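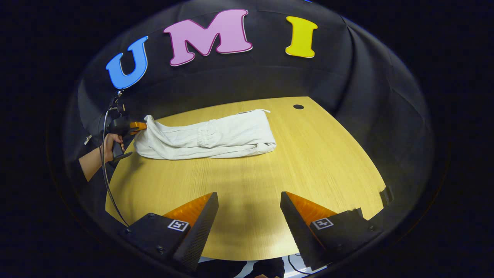

Folding trousers

Folding trousers is the job of turning a pair of pants into a bundle that will sit in a drawer, on a shelf or in a suitcase without going everywhere. I keep this entry for the Korari household wiki, and I've folded an awful lot of pants, so you're getting the general knowledge plus my opinions (they're marked, mostly, by me saying "I"). It covers soft and casual trousers. Suit pants have their own entry under Pressing and I try to stay out of it.

Basic method

Lay the pants on a flat surface with the waistband at one end and the legs running away from it. Smooth them with your palms, starting at the waist. Bring one leg over onto the other so the outside seams meet, then tuck in the little triangle at the seat, the bit that always sticks out. You now have one long strip, which most people call the lengthwise fold. Fold the hem up to the waistband, then fold again in halves or thirds depending on the depth of your shelf.

The lengthwise fold is where it all goes right or wrong! If the legs aren't lined up there, every fold after it gets a bit more crooked, and you end up with something closer to a wad. I used to rush through it and fix things at the end, which meant I was usually starting over.

Elastic waists and cuffs

Elastic is the trickiest part of casual pants. A gathered waistband wants to spring back to its small size while the fabric below it wants to lie wide, so you get a fan of creases right under the elastic. Don't stretch it flat and try to hold it there with your elbow (I've done this, it snaps back). Let it sit gathered and smooth the cloth away from it.

Gathered ankle cuffs do the same thing on a smaller scale. I fold them in so they land inside the bundle, where the extra bulk doesn't show. Some folders leave them on the outside edge as a sort of bumper. The Konura fold, which I picked up from a packing class and which has its own short entry, puts both cuffs inside the waistband and makes a pocket out of it. It holds together beautifully in a bag but it's lumpy in a drawer.

Drawstrings should be tied in a loose bow before you start, or laid flat inside the first fold. A cord left trailing will catch on whatever is next to it, and in my dresser that's always the sweater with the open knit.

Fabric

Linen creases if you look at it. Fold it as few times as you can, and if there's room, roll the last section so there's no hard line at the knee. Cotton twill is forgiving. Jersey and sweatpant fabric fold easily but slump, so they do better standing on edge in a full drawer, packed snugly enough that they hold each other up.

White and off-white pants deserve a paragraph to themselves. Wipe the table first, every time. I learned this with a ring of coffee and a pair I'd owned for one week. Pale cloth also shows its fold lines more than dark cloth does, at least to my eye, so I keep mine on top of the stack. 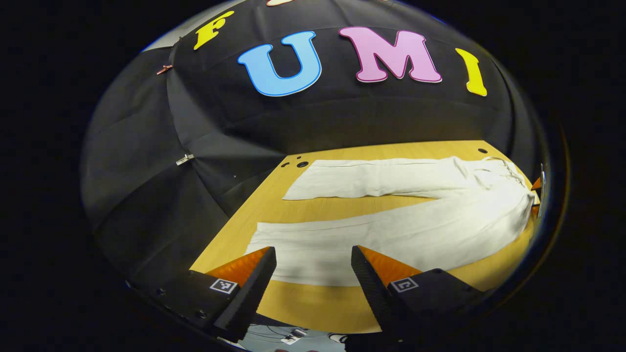
Surfaces

A table beats a bed. Beds give under your hands, and the fabric sinks and wrinkles when you press on it. You want a table long enough to take the whole leg, and smooth enough that nothing snags. Wood is lovely for this if the finish is sound; run a hand over it and feel for splinters before you put anything thin down. Height matters too if you're doing a big load, because bending over a coffee table for an hour is miserable.

Folding boards are sold for the purpose. The one I own is a Cidavix, bought at a yard sale for 50 cents, and it's great for T-shirts and nearly useless for pants, which hang off both ends. I've seen people cut a strip of cardboard to the width of their shelf and fold around that. Cheap, and it works just as well.

Folding versus hanging

This one gets argued over on the talk page a lot. Hanging takes care of creases but uses rod space, and thin hangers leave a ridge across the thigh. Folding saves room and suits anything with elastic, which tends to slide off a hanger anyway. My own split is linen on hangers in summer and everything else folded, and I'm happy to be talked out of it.

See also: Drawstrings, rethreading; Konura fold; Pressing; Shelf depth; Sweaters

Last edited 8/1/19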